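**Sorting small electronic parts at a shared bench: how should the trays be arranged?**

Asked by Ruba Mansour, Rizk community workshop

Our workshop dismantles small household appliances and sorts the parts for reuse. We have been asked to adopt one written layout for all benches before January. At present each bench follows its own habit, and boards are regularly returned to stores with motors and switches lying on top of them.

The proposed layout is four shallow yellow trays, in two pairs, with a stainless steel tray between the pairs. Small parts with leads attached are assigned to the upper-left tray, and round red boards to the tray directly below it.
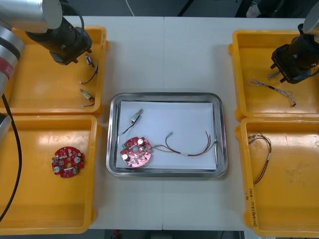 Members have raised two objections. The first is that the trays are too large for so few parts. The second is that the steel tray occupies the best position on the table and should be moved to a shelf. I would welcome advice from anyone who has maintained a similar arrangement over a long period.

**Answer from Raghda Khoury** (accepted)

I would retain the layout. Large trays are an advantage where parts still have their leads, as wires that overlap will catch on one another when a part is lifted. We limit each tray to a single layer and empty it when the floor is covered.

The center tray should also stay, provided that its purpose is written down. Ours is reserved for parts that have not yet been assigned. It must be cleared at the end of each session — otherwise it becomes permanent storage.

For boards, please observe the following:

- Lay each board flat, with the populated side up.
- Do not stack boards, even when they are identical.
- Keep loose screws out of the board tray entirely.

Trays that share a side should be pushed together. A gap between them collects washers.
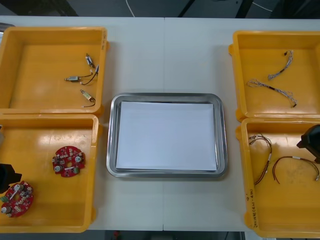
**Should boards of the same type be kept in one tray?**

They may share a tray as long as they lie side by side without touching. Once there is no room to lay another one flat, transfer the boards to antistatic bags and label each bag with the type and the month.

**Answer from Bilal Boutros**

We use Brikholm drawer units, 89 drawers in all, and have no trays on the table. Works for us. Labels fall off, though.

**Comment from Munther Abou Jaoude**

Drawers are suitable for storage, but they are slow for sorting. I would also ask that the layout sheet be fixed to the wall at each bench. Ours was kept in a binder and was seldom consulted.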